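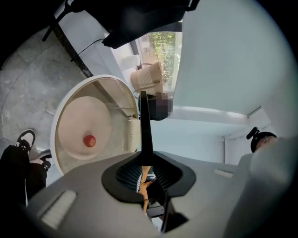
The Soft Fingers

Reading time: 4 minutes

Lucero Urrego had been told that the Gronow fingers were the better ones, and she had been told it so often and by so many cheerful people that she had come to Atville quite prepared to dislike them. She was an orderly woman, fond of her own opinions, and she had used the older Gurnon fingers all through the spring. They were stiff and a bit ugly and they pinched, but she knew them the way you know the stairs in your own house, and when they dropped something she generally knew why.

"You'll change your mind by lunch," said her cousin Bela, who had organised the whole business and was already winding cable round her elbow.

"I might," said Lucero, in the voice of a person who won't.

It was July, and the leaves were thick outside the window, and the room had that slightly stuffy feeling of a place where people have taken their shoes off and meant to put the kettle on. The plan was simple enough. Each of them would do the same small jobs with the Gurnon pair and then with the Gronow pair, thirty tries to a job, and write down what happened in the ledger. The ledger belonged to Bokance, who paid for everything, and Bokance wanted a recommendation before buying up to 4000 of one kind or the other. Try number 2172 had been the last one entered by the previous team, and Lucero, turning the pages, thought there was something rather touching about it. All those drops and fumbles, all in somebody's careful blue handwriting, and then a blank line waiting for her.

They started with the tomato. It was a small one, very red, and Bela had bought a whole bag of them because she said a tomato was the fairest judge in the world. You had to lift it without bruising it. With the Gurnon fingers Lucero came down slowly, holding her breath, and squeezed as if she were taking a splinter out of a child, and up it came. She did it again and again. On the ninth go the skin split and a little juice ran down, and Bela wrote "split" and ate the evidence.

Then they changed over, and it took a good while, for the Gronow pair went on with a sort of collar that had to be coaxed, and Lucero said several things under her breath in Spanish that her cousin pretended not to understand. The new fingers gave when you closed them. That was the trouble, to her mind. She liked to feel the moment of getting hold of a thing, a firm little stop that came up through the palm, and with these there was no stop at all, only a gradual agreeing. The tomato went up like a lamb. It went up thirty times like a lamb, and not one of them split, and she was thoroughly annoyed.

"Put 'fine'," she said.

"Just 'fine'?"

"Put 'fine' and let's do the ball."
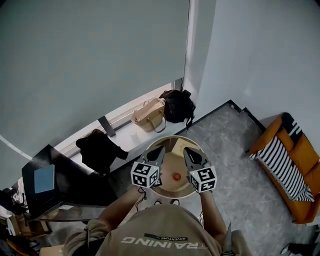
Both grippers open, and the orange ball between them.

The ball was a two-handed job. You came in from either side and met it in the middle, and the whole skill lay in getting there with both hands at once, for if the left was early the ball simply walked off towards the right and over the edge of the table, and somebody had to go after it on their knees. Bela was hopeless at it. She was early with everything, she always had been, she'd been early for her own christening according to their grandmother, and the ball went under the sofa so often that in the end they left the striped blanket hitched up to save time.

Lucero was good at it. She went quiet and let her shoulders drop and brought her hands in as though she were about to lift a sleeping kitten, and with the Gurnon fingers she could feel the ball arrive, first one side and then the other, tock, tock, and she knew where she was. With the Gronow fingers she lost that. She still got the ball up, more often than she would have liked, but she had to look the whole time.

It was past four when Bela put down the pencil and rubbed her neck.

"So? What do we tell them?"

Lucero turned the soft pair over in her lap. She pressed one fingertip with her thumb and watched it give and come slowly back.

"Gronow for the tomatoes," she said at last. "Gurnon for the ball."

"They only want to buy one."

"Then they'll have to ring me up," said Lucero, "and I shall tell them about the tock."

Bela wrote it down, tock and all, and went to see about the tea.

More stories
The Man Who Repaired Kites
Two Aunts and a Ferry
A Spare Key for Atville
What the Piano Tuner Heard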